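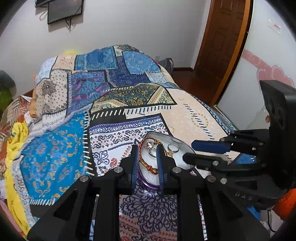 # Lonero Round Jewellery Case, Clear with Purple Rim

**Item no. 2071**
**$4 each, in stock at the counter and online**

We've carried jewellery boxes of one kind or another for as long as the shop has been open, from big musical ones down to little velvet pouches that lose their drawstrings, and the one I end up recommending most is the plainest of the lot. It's a round case in clear plastic with a purple rim, a hinged lid you can see straight through, and a white foam insert for your bits and pieces to rest on. It's made for the few things you wear all the time and take off all the time, and it does that small job very nicely.

A beaded bracelet, a couple of rings and a fine chain will sit in it together, and I'd call that a comfortable load. Red and gold beads look lovely against the white foam, by the way. So does a ring with a small stone, which can go missing altogether on a dark lining (I've hunted for my own in a navy box more than once, with my glasses on my head the whole time).

## What you get

- One round case, clear plastic, purple rim
- Clear lid, hinged to the base
- White foam insert, already fitted
- A plain card sleeve, handy if you're giving it as a present

The jewellery is not included, I'm afraid. We do have a tray of beaded bracelets beside the till if you'd like something to put in it, and Safta Crăciun restocks that tray on a Tuesday, so the morning after is a good time to come and have a look.

## Why we like a clear lid

Most small jewellery boxes are shut away things. You open them, you poke about, you close them, you open them again to check. With a clear lid you can glance across at the bedside table and see that your rings are where you left them, and go on with whatever you were doing. It sounds like nothing much until you're heading out the door with one shoe on and can't remember whether you took your band off to do the dishes.

It's good for anyone sharing a dresser, too. My sister and her two girls each have one, and there's far less rummaging in the mornings than there was when everything lived in the same bowl.

The hinge means the lid stays with the base. We used to sell a very pretty round tin with a lift-off top, and I couldn't tell you how many people came back asking whether we sold the tops separately. (We didn't. I did ask the supplier.)

## The foam insert

The foam is white and soft, with enough give that a ring doesn't rattle around when you pick the case up. Lay the heavier pieces down first, bracelet around the outside if it'll curve that way, rings toward the middle, and then let your chain drape wherever there's room. If the chain is a very fine one, do up the clasp before you put it in. An open chain will find something to wrap itself around, and it's usually the setting on your favourite ring.

You can lift the insert out for cleaning. Slide a fingernail down the side and ease it up a little at a time, and please don't yank it from the middle, as foam will tear if you're rough with it. When it eventually gets tired looking we can sell you a fresh one. They're kept under the counter in a box marked Andmont, so if you're served by someone new and they look puzzled, tell them to check there.

## Looking after it

Wipe the plastic with a soft damp cloth and a drop of dish soap, then dry it with something that doesn't shed. An old cotton tea towel is ideal. Skip the window cleaner and anything gritty, or the lid will go cloudy and you'll lose the nice clear view.

For the foam, a gentle dab with lukewarm soapy water, a good press between two towels, and leave it out overnight before you put it back. Don't be tempted to hurry it along with the hair dryer.

If you wear hand cream or perfume, let it sink in before you put your jewellery away. White foam shows every mark, and perfume isn't kind to beads either.

Keep the case off sunny windowsills. It's happiest on a dresser, on a night table, or in a drawer.

## Good for

**The bedside.** Somewhere to put your rings before you turn the lamp off. It's light, though, so I wouldn't leave it sitting on the bedspread itself if you're a restless sleeper.

**Overnight bags.** Tuck it in among your clothes with the lid shut. For a longer trip I'd put an elastic around it as well, or pop the whole thing into a clean sock, which is what I do.

**Kids' first jewellery.** The purple rim goes over very well with the under-tens. Small rings and beads aren't for babies and toddlers, so please keep it up high if you've got little ones about.

**Presents.** A bracelet in one of these needs hardly any wrapping. Bit of ribbon over the card sleeve and you're done!

## Less good for

Chunky bangles, big brooches, anything tall with sharp points, and long strings of beads that need a hook to hang from. For those, have a look at the Vosta upright stand, or come in and let us talk you through the drawer units. The case doesn't lock, either. It's for everyday things, and if you've got your grandmother's diamonds to worry about you'll want something sturdier.

It isn't waterproof, so don't leave it on the edge of the tub.

## Colours

Purple rim only at the moment. I know, I know, people do ask for green. Florin Munteanu, who does our ordering, took 1680 of these in purple to get the price down to where it is, and we'd like to see our way through the storeroom shelf before he's allowed to order anything else. If you'd be keen on another colour, leave a note in the book by the door and we'll bear it in mind when the time comes.

## Ordering and postage

You can pick up from the shop, or order through the website and we'll post it in a padded mailer. Orders placed before noon usually leave us the same afternoon. If you're buying two or more they'll travel together in a small carton with paper between them, and we'll put your item number on the packing slip so it's easy to reorder.

Gift orders can go straight to the other person. Just write your message in the notes box at the checkout and one of us will copy it out by hand onto a card. Ileana Radu has the tidiest writing, so with any luck you'll get her.

## Returns

If your case arrives with a crack or the hinge isn't sitting properly, let us know and we'll send another one, and you needn't post the first one back. Change-of-mind returns are fine too, provided the case is clean and you've kept the sleeve. Please, please check the foam before you return it. We've had a ring come back to us that way, a nice one too, and it took a good many phone calls before it got home.

## A few things customers have told us

"Bought one for my rings and one for my earrings. I should have bought a third for the loose buttons." *Smaranda P.*

"Smaller than I'd pictured, but it suits the night table, and I can see my watch strap pins in it without getting up." *Vasilică I.*

"My daughter loves the purple. The lid is clear as anything." *Online customer*

## Goes well with

- Spare white foam insert, item no. 2071-F
- Soft polishing cloth, pack of 2
- Vosta upright stand, for necklaces and longer beads
- Andmont drawer liner, sold by the length

Questions are always welcome, at the counter or by email. If you're wondering whether a particular piece will fit, bring it in with you and we'll try it in the case we keep out on display.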